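Why I Keep Coming Back to a Good Trench Coat

7/4/22

I have been meaning to write about coats for weeks (those of you who know me will be amazed it took this long), and then April arrived with its usual sulky showers and I thought, right, put the kettle on and get on with it.

My first proper trench came from Clegg, the little shop in Wilstead with the green door and the bell that never quite rings. I paid £245 for it, which felt like a fortune at the time, and I walked home by the long road so that more people would see me in it. It was a soft, biscuity colour with a deep collar and a belt I have never once buckled. You don't buckle a trench, you knot it! My mother still thinks this looks slovenly and tells me so every Christmas.

I've had 3 since then, and I loved two of them. The one I didn't love was a Josano, and I blame myself, as I bought it in a hurry for a wedding and it was far too stiff in the shoulder. It stood up by itself in the hall like a visitor waiting to be asked in. I passed it on to Liam Kershaw's sister, who is taller than me and carries it off beautifully, so all was well in the end.

What I look for now is weight. A coat should hang down properly and swing a bit when you turn round, and the lining ought to be something you'd be happy for people to glimpse. Plain beige linings make me a little sad, I'm afraid.

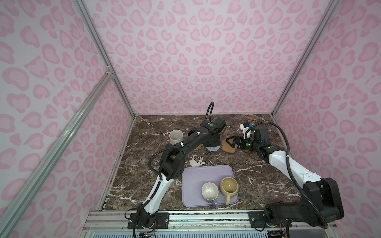
The one I have my eye on this spring is from Cliltero, in a dark olive with big horn-coloured buttons, and it comes in at £300. I have tried it on twice. The second time I brought a thick jumper along to make sure there was room underneath, and there was, just, if I didn't reach for anything on a high shelf. I did wonder about going down a shade to the stone, but stone shows every splash off the road and I am a great walker through puddles.

I'll let you know if I give in. If any of you have the olive already, do tell me how the cuffs are wearing.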